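Janinell Table Workroom
Under-Table Questions
Page updated 19 Jun 2025

These are the questions we get most often from people using the worktables at Janinell, or fitting out a table of their own at home. If you're booking the Zollutitz room, read the last two answers first.

What can I attach to the underside of a worktable?

Light things that can come off again. Cardboard, cloth, cord, paper trays and small hooks are all fine. On your own table you can use whatever fastener the wood will take. On ours, please use tape only. Screws go in when staff put them in.

Why use cardboard under a table?

It's cheap, it cuts with a utility knife, and you can try out a shape before you spend money on wood or plastic. A few strips and flaps will show you where a shelf or cable tray would get in the way of your knees. Most people change the layout at least once after sitting down at the table.

What kind of tape holds cardboard to wood?

Wide packing tape holds well on a smooth finished surface. On bare wood it tends to let go after a few days, especially along the edges. Wipe the dust off first, press the tape down hard, and run a second piece across the ends of the first. Trim or fold back loose ends so they don't catch on hair or sleeves.

How long will a cardboard setup last?

We take ours down after 90 days. By then the corners are usually soft. If you need something to stay up longer, copy the pieces in thin plywood using the cardboard as your pattern.

Can I run a strap under the table?

Yes. Use a flat strap and pull it snug so it doesn't hang into your lap. A bright color is easier to notice when you reach under. Check both sides of anything it passes behind, and make sure it isn't rubbing on a sharp corner.

The view from under one of the wooden tables has a red strap stretched behind a gray metal bracket, with cut cardboard on the underside of the top.

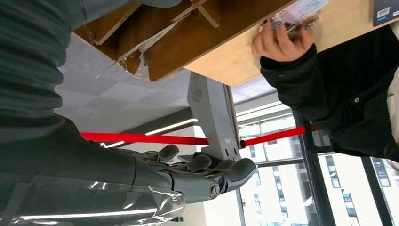

Can I hang weight from a metal bracket?

Ask before you do. A bracket that is fine for holding a part in place may not be meant to carry a load, and you can't tell by looking at it. Check the maker's instructions for the limit. If you don't have them, treat the bracket as off limits for hanging things.

Do the slots and small holes in a bracket need to stay open?

Leave them open unless the instructions say otherwise. Don't tape over them, and don't push cord through a hole with a rough edge.

How much leg room should I leave?

Sit in the chair you'll be using, cross your legs, and mark where your knees reach. Keep everything 2 inches clear of that line. If the table is shared, have the tallest person do the test.

I got the Wuvach kit. Where do I start?

Lay the table on its side on a blanket if it's small enough for two people to move. If it isn't, work from a low stool with a light on the floor. Tape the largest panel up first and work outward. The kit has 12 panels and most tables don't need all of them. Keep the leftovers flat and dry.

Can I leave my setup in the Zollutitz room overnight?

Only if your booking covers the next day too. Put a label on the top of the table with your booking number, where the next person will see it. Anything without a label is taken down when the room is cleaned.

What do I need to clear at the end?

All tape, including the bits stuck to the legs. Straps come off and go back on the hook by the door. Cardboard goes in the recycling cage with the tape removed. The rooms close for floor work each January, so everything has to be out before then, labels or no labels.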